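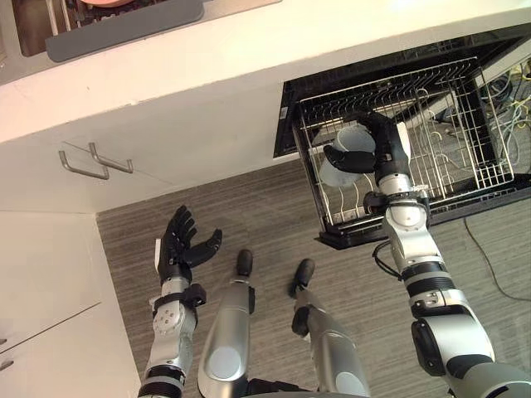 Brunner 楼公共厨房重新开放，洗碗机可以使用

2019-06-23

Brunner 楼一层的公共厨房已经重新开放。住户现在可以在那里做饭，也可以用新装的洗碗机。厨房从二月开始关闭，关闭的时间比原来的计划长。

这次改动最大的地方是洗碗的位置。以前大家都在水池里用手洗，晚饭以后常常要排队。现在白色台面的下面有一台洗碗机，碗架可以拉出来，上面有一排一排细细的金属齿。台面和柜子都是白色的，柜门上装了金属拉手。地上还是灰棕色的条纹地毯，没有换成瓷砖。

关于地毯，住户的意见不一样。有的人觉得厨房里铺地毯不容易打扫，有的人说早上光脚走进来很舒服。负责这次改造的 Rosalie Baumgartner 说，换地面需要把柜子全部搬走，今年的钱不够。她说：“我们先把洗碗的问题解决了。地面的事情，明年再讨论。”

改造一共花了 3,000 欧元，其中一部分是住户自己交的，另外一部分来自楼里的维修费。柜子由 Vasico 公司制作，安装工作由 Matetti 公司完成。按照原来的安排，厨房应该在春天开放，可是第一次送来的柜门尺寸不对，要退回去重新做，所以又等了几个星期。 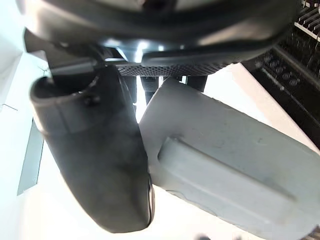
厨房里的近景，黑色部分的表面带有细密的纹理。

使用厨房的规则也有一些变化。洗碗机每天晚上开两次，第一次在八点，第二次在十点。住户请把剩饭倒掉以后再放盘子，不要在家里先洗干净。木头的菜板和铁锅不能放进去，请自己用手洗。洗好的餐具第二天早上九点以前要拿走，留在碗架上的会被放到窗边的箱子里。

洗涤用品放在水池下面，用完的时候请在门口的本子上写一下。每户每月交 2 欧元，这个钱只用来买洗涤块和盐。没有交钱的住户也可以用厨房做饭，但是不能用洗碗机。

楼里现在住着 273 人，不过经常来公共厨房的只有一部分。Baumgartner 说，她最希望新搬来的人会来看一看。很多单人房间里只有一个小电炉，做一顿有几个菜的饭很困难。她自己住进来的第一年，也是在这个厨房里认识了邻居。

住在三层的一位住户告诉我们，她对新的台面很满意，因为比以前的宽，可以放下面板和两个大盆，包饺子的时候不用再借别人的桌子。她只有一个要求：希望晚上的灯再亮一点。

下个月，厨房将举办一次一起做饭的晚上，最多可以有 50 人参加。报名表贴在 Privach 街入口的墙上，想参加的人请写上名字、房间号，以及不能吃的东西。每个人带一种蔬菜就可以，米和油由楼里准备。

厨房的开放时间是早上六点半到晚上十一点。钥匙和以前一样，用自己房间的钥匙就能开门。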